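## 4. What the work turned into

I came to the Twal site expecting to write about job losses, and I'd better admit that early on, since it shaped the first interviews I did. My opening question was always some version of "are you worried?" and people were polite about it. Then they went off and talked about hand grippers for half an hour.

So this section is about the hand grippers. The collectors at Twal pick things up all day with a two-fingered tool, and the recordings go to Stalham, where they're used to train the sorting arms. The people I followed used to sort fruit and small groceries by hand on the Okside line. Same objects, more or less. What's changed is who they're doing it for, and how slowly they have to do it.

Take small round fruit. Willy Postma sorted for years before he moved over, and he told me he'd never once thought about a tomato. Now he thinks about them constantly! Where the pads should meet it, how wide to open on the way in, whether the oranges nearby will roll if he brushes past. On the line he'd scoop up several with one hand and be done. 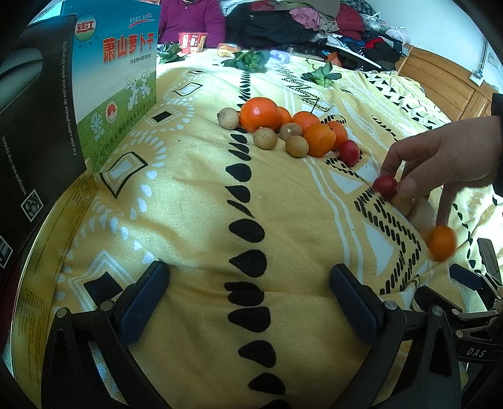 The other thing that surprised me was how much the job had become a two-person job. Somebody sets things out or moves them by hand, somebody else works the gripper, and they swap when they feel like it. Retno Latuheru called this the best part of the change. The line was loud and you faced forward - her words - and in eleven years she'd hardly learned what her neighbors liked for lunch. Now she spends whole afternoons across from one person, and they talk, and they argue about whose turn it is to lay out the vegetables.

Not everyone was as happy. Ward Wouters missed the speed. He used to go home knowing he'd cleared his crates, and he said a day of careful pinches left him with nothing to look at. His wrist bothered him too, in a new spot. I heard the wrist complaint from others, mostly people with smaller hands, and I don't think the site had a good answer for it while I was there. They'd started letting people stop whenever they wanted, and that helped a bit.

Then there's the question of being watched. I pushed on this one (probably too hard). A line worker's mistakes go into the crate and disappear. A collector's mistakes get saved. Roel Van Wijk, who reviews the recordings, had a pile of 44 flagged ones on the day I sat with him, and he knew from the style of the grip whose they were. He didn't like knowing. He'd asked for the names to be taken off the files, which they were, but it made no difference - he'd worked beside these people and he could just tell.

I asked what he flags. Mostly hesitations, he said, and grips that land too near the end of the pads on something small. He keeps the good ones as well and shows them to new starters, with Figure 4 as the sort of grip he's after: one fruit, a pad on each side.

**Figure 4.** A single small red fruit held between the gripper's pads, with two oranges on the cloth to the right. 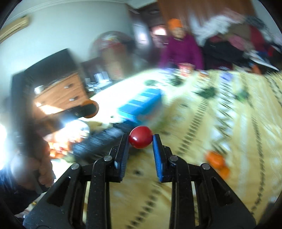

*Work and Tools Group, Trivel*

Nafula Simiyu, who read a draft of this section, pointed out that I'd been calling Roel's job "quality control" while he kept calling it "watching my friends work." I've gone back through my notes and she's right. I've left his phrase in wherever I could.

Pay came up less than I expected. The hourly rate stayed the same when people moved over, but the piece bonus went away, and for quick sorters like Ward that was a real cut. For Retno it was nearly a raise, because she'd never hit the bonus anyway. I'd love to say more about this, but I only saw the pay slips of two people, and they'd both had overtime in December.

I also asked everyone whether they thought of themselves as teaching the machine. Willy laughed at me. He said he teaches his nephew to drive, and that this was picking up tomatoes. Retno took the question more seriously and wanted to visit Stalham to see an arm do something she'd done herself. At the time of writing she hadn't been, though her supervisor had said yes to the trip. I come back to that visit, and to who gets invited on it, in Section 5.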